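To: kamath-charter-users
Subject: Re: minibus to Runulthorpe, price and waiting time

Hello all,

I answer inside the message, I hope it is readable.

> We have 15 passengers for the June trip from Skidport to
> Runulthorpe and back. Kamath offered one bus for 293, but
> the paper says "waiting not included". Has anyone paid
> this extra? And can we stop on the way for lunch?

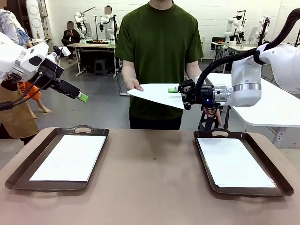
Yes, we paid the waiting last year, and it was charged for each started hour, also while the driver had his own break. Please ask them to write the hours into the offer before you sign. On our table we keep two brown trays lined with white paper, and in my office one is for offers and the other is for signed contracts, so I could find our old one quickly. The waiting was on the second page, in small letters.

> Is Wuvix cheaper for a group of this size?

For one way, yes. For a return on the same day, no, as they count the empty drive back to the garage.

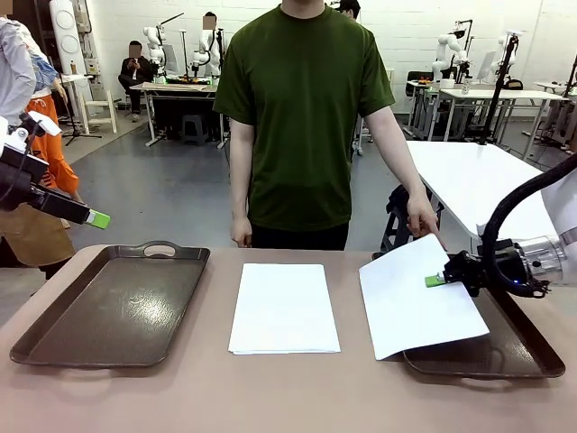 Luggage and stops

One lunch stop was free for us, but it must be on the direct road. If you leave the road to see the lake, the driver notes the kilometers and you get a second bill. The bus has little space behind the last row. Small bags are fine, but big suitcases need the trailer, and the trailer must be ordered together with the bus.
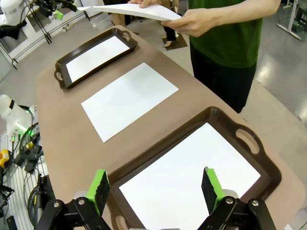 Also ask which door the bus has. Two of our passengers could not manage the high step in front, and we lost much time in Skidport until the driver found a lower place to park.

> Do they take the deposit back if we cancel?

Only if you cancel in writing. A phone call was not accepted in our case. Our booking number was 3878, and I had to repeat it in every letter, so please keep yours near you.
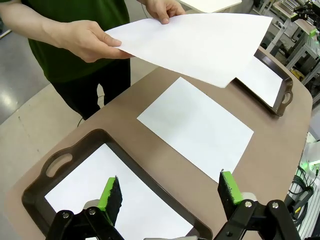 A sheet of paper held over the table, with the two trays.

If somebody has a newer price list from Kamath, please send it to the list. Mine is from before they changed the buses.

With kind regards from Skidport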